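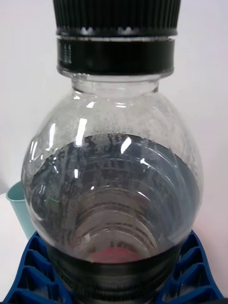 Wrist camera depth drops out on clear bottles

nuria_seyoum
Mon 19 June
Running the Brerska grasp planner off the wrist camera. Opaque objects are fine. On a clear bottle with dark liquid, the depth map has holes at the shoulder and the planner picks a grasp too low. Confidence threshold is 90. Would lowering it help?

sturkholm26
No. You'll just let bad points in. Segment in RGB, fit a cylinder to the mask, plan on that.

ekyriakidis
Disagree on the cylinder. Shoulders are wider than the neck, so the fit drifts. I average 2 views instead. Costs me roughly 200 ms.

sturkholm26
Averaging holes gives you holes. Glare moves with the wrist too.

nuria_seyoum
Cups segment fine with the same settings, even close together.
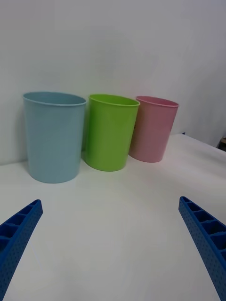 Blue, green and pink cups from the wrist camera, fingers open

ekyriakidis
Those are matte, so they don't say much about the bottle. Can you post the mask for it?

nuria_seyoum
Will do. Trying the RGB mask in Clillolo first, then the second view.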